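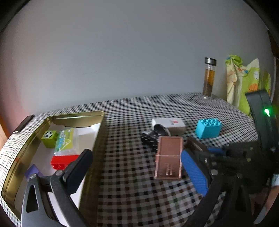
Soudabeh Ghorbani nos escribió que lo que más le costó de su primera ruta fue decidir dónde esconder la caja número uno, y que habría agradecido tener este capítulo antes de salir al monte con la mochila llena y ningún plan. ¡Pues aquí va, ampliado y con sus correcciones! Ella recomienda además leerlo entero una vez en casa, con un mapa delante, y volver a él por partes.

## 4. Montar una ruta de cajas de intercambio

Una ruta Boruvar es un paseo con cajas escondidas. Quien encuentra una caja firma el cuaderno, deja algo, se lleva algo si quiere y resuelve la pista que conduce a la siguiente. En este capítulo se monta una ruta completa desde cero, tomando como modelo la de Dunarstead, que tiene 11 cajas repartidas en 2916 metros y que seguimos recorriendo cada vez que podemos porque es una delicia de principio a fin.

Para una primera ruta bastan cuatro o cinco cajas. En serio: una ruta corta con buenas pistas se recuerda mucho más tiempo que una larga con pistas flojas, y siempre se puede alargar después (véase 4.7).

### 4.1 Material

Por cada caja:

- un recipiente con tapa que cierre bien, de 500 ml como mínimo
- un cuaderno pequeño y un lápiz con la punta protegida
- una bolsa con cierre para el cuaderno
- la tarjeta de bienvenida (anexo B)
- la pista de la caja siguiente, escrita por duplicado
- entre cuatro y seis objetos de intercambio

Para toda la ruta:

- mapa en papel, escala 1:10 000 o más detallada
- brújula
- cinta métrica larga
- rotulador permanente
- hoja de registro de la ruta (anexo C)

**Nota.** El lápiz es mejor que el bolígrafo. Los bolígrafos se rinden con el frío y el papel húmedo, y no hay nada más triste que llegar a una caja en enero y no poder firmar.

**Nota.** Las cajas metálicas son preciosas y envejecen con mucho carácter, pero pocas son estancas. Resérvalas para escondites a cubierto: porches, refugios, bibliotecas, huecos de muros con tejadillo. A la intemperie, plástico grueso con junta de goma.

### 4.2 Elegir el recorrido

1. Camina el recorrido entero sin esconder nada. Ve con tiempo y lleva el mapa, aunque conozcas el camino de memoria.
2. Marca con un círculo cada sitio en el que te pararías de todas formas: un puente, un banco con vistas, una fuente, un árbol raro. Ahí van las cajas.
3. Tacha los círculos que queden a menos de cien pasos de otro. Duele un poco, lo sabemos.
4. Comprueba de quién es el terreno. Si es privado, pide permiso por escrito; si es un espacio protegido, habla con la oficina que lo gestiona antes de seguir.
5. Vuelve a caminarlo en sentido contrario. Se ven cosas completamente distintas.
6. Anota la distancia entre puntos en la hoja de registro.

En Dunarstead el tramo más largo sin caja es el de la subida al depósito viejo, que arranca en el metro 1254. Peadar Quinlan quería poner una a media cuesta y lo discutimos bastante; al final se quedó sin caja y la llegada arriba ganó muchísimo.

> **Precaución.** No elijas sitios que obliguen a salirse del sendero en zonas de cría, a trepar, a cruzar una carretera sin arcén o a acercarse a una orilla inestable. Si dudas de un punto, llévate contigo a alguien de siete años y a alguien de setenta. Si uno de los dos no puede llegar con comodidad, el punto no sirve.

### 4.3 Preparar cada caja

Esta parte se hace en casa, sobre una mesa grande, y es una de las mejores tardes de todo el proyecto. Merienda incluida, a ser posible.

1. Numera los recipientes por dentro, en la tapa y en el fondo.
2. Prueba el cierre: mete un trozo de papel de cocina seco, cierra y deja la caja bajo el grifo un minuto. Seca el exterior, abre y toca el papel. Si está húmedo, descarta la caja o cambia la junta.
3. Escribe en la primera página del cuaderno el nombre de la ruta, el número de caja y una frase de saludo.
4. Mete cuaderno y lápiz en la bolsa y saca el aire antes de cerrarla.
5. Pega la tarjeta de bienvenida en la cara interior de la tapa.
6. Guarda una de las copias de la pista dentro de la bolsa y la otra en tu carpeta.
7. Añade los objetos de intercambio al final, cuando ya sepas cuánto hueco queda.

**Objetos que funcionan bien:** piezas de construcción, canicas, chapas, pegatinas, sellos usados, dados, botones bonitos, postales dobladas, figuritas, monedas sin valor de otros países, conchas.

**Objetos que no deben entrar nunca:** comida, velas perfumadas, medicamentos, pilas sueltas, mecheros, navajas, cristal y cualquier cosa con olor. Un ratón de campo abre una caja de plástico blando en una noche si dentro hay un caramelo.

**Nota.** Cuida el tamaño. Si la tapa necesita presión para cerrar, sobra algo. La tercera persona que pase por allí no va a colocar las cosas con el mismo mimo que tú, y la junta acabará pillada.

### 4.4 Escribir las pistas

¡Llegamos a lo divertido! Una pista buena se entiende a la segunda lectura y se disfruta a la tercera. Hay tres tipos en el sistema Boruvar y conviene alternarlos.

**De rumbo.** Dan una dirección y una distancia: «Desde la piedra partida, 140 grados y sesenta pasos». Di siempre de quién son los pasos, si de adulto o de niño, y compruébalos con la cinta.

**De lugar.** Describen el destino sin nombrarlo: «Donde el agua pasa por debajo y el tren pasaba por encima».

**De cuenta.** Piden un dato que está en el sitio, por ejemplo el año grabado en una fuente, y usan sus cifras para obtener el rumbo.

Para redactarlas:

1. Colócate en la caja de salida y mira alrededor sin mapa. Apunta lo primero que te llame la atención.
2. Escribe la pista de una sentada, sin corregir.
3. Déjala reposar un par de días.
4. Quita todo lo que dependa de la estación: flores, hojas caídas, nieve, charcos, el cartel de las fiestas.
5. Dásela a alguien que no conozca el recorrido y quédate callado. Esto último es dificilísimo.
6. Si la persona se equivoca, cambia la pista. Si se ríe, no la toques.

Vasanthi Pathirana nos mandó una pista escrita entera con nombres de pájaros y todavía la usamos en los talleres. Está copiada en el anexo D, con la solución aparte, para quien quiera intentarlo.

> **Precaución.** En las pistas de cuenta, comprueba dos veces la aritmética. Un solo grado mal sumado casi no se nota a diez pasos, pero diez grados mandan a una familia entera a las zarzas.

### 4.5 Esconder las cajas

1. Sal temprano, antes de las nueve si la zona es concurrida.
2. Empieza por la última caja y termina por la primera. Así, si te falta tiempo, nadie encontrará un comienzo que no lleva a ninguna parte.
3. Busca un hueco que ya exista. No caves, no muevas piedras de un muro, no claves nada en un árbol.
4. Coloca la caja con la tapa hacia arriba, a una altura entre la rodilla y el hombro.
5. Cúbrela con dos o tres elementos del entorno, ramas o piedras planas. No más.
6. Aléjate diez pasos y mira. No debería verse, pero el lugar sí debería parecer un buen escondite.
7. Haz una descripción escrita del sitio para tu carpeta, con referencias fijas.
8. Lee en voz alta la pista que trae hasta aquí, con la caja ya colocada. Corrígela ahora si hace falta.

**Nota.** Mete la mano solo donde puedas ver el fondo, tanto al esconder como al revisar. Ponlo también en la tarjeta de bienvenida.

**Nota.** Si el terreno es inundable, pregunta en el pueblo hasta dónde llegó el agua la última vez. Te lo contarán encantados, con fecha y con anécdota.

### 4.6 Prueba general

Antes de anunciar la ruta, pide a dos grupos que la hagan por separado. Uno debería tener experiencia y el otro ninguna. Entrégales únicamente la primera pista y un teléfono al que llamar.

| Qué apuntar | Aceptable | Hay que revisar |
|---|---|---|
| Tiempo entre dos cajas | Menos de veinte minutos | Más de media hora |
| Llamadas de auxilio | Una en toda la ruta | Dos o más por la misma pista |
| Estado de la caja al cerrarla | Igual que al abrirla | Tapa mal encajada |
| Escondite tras la visita | Sin cambios | Hierba pisada en círculo |

La hierba pisada en círculo quiere decir que la gente ha buscado demasiado. Acorta la distancia o añade una referencia más a la pista.

Hazel Blackwood hizo de grupo sin experiencia en Dunarstead y nos devolvió la hoja con una columna nueva, «ganas de seguir», puntuada caja por caja. La hemos adoptado en el anexo C – es opcional, pero da muchísima información.

### 4.7 Mantenimiento

Una ruta abierta necesita una visita al mes y otra después de cada temporal. En cada visita:

1. Abre la caja y seca el interior con un paño.
2. Retira lo que esté roto, mojado o prohibido.
3. Repón objetos si quedan menos de tres.
4. Cambia el cuaderno cuando le falten cinco páginas. Guarda los llenos, son un tesoro.
5. Afila el lápiz.
6. Revisa la junta y el cierre.
7. Apunta la visita en la hoja de registro.

Si una caja desaparece, retira también la pista que lleva a ella y deja en su lugar una nota provisional que salte a la siguiente. Tienes una plantilla en el anexo B. Cuando vuelvas a colocarla, prueba con un escondite distinto, aunque sea a pocos metros.

Para alargar una ruta que ya funciona, añade cajas solo por el final y repite la prueba del apartado 4.6 con el tramo nuevo. Mayo es un mes estupendo para hacerlo: días largos, senderos secos y la vegetación ya crecida, con lo que ves de verdad qué escondites aguantan el verano.

Las rutas con niños pequeños, las nocturnas y las que pasan por edificios tienen sus propias indicaciones en el capítulo 5.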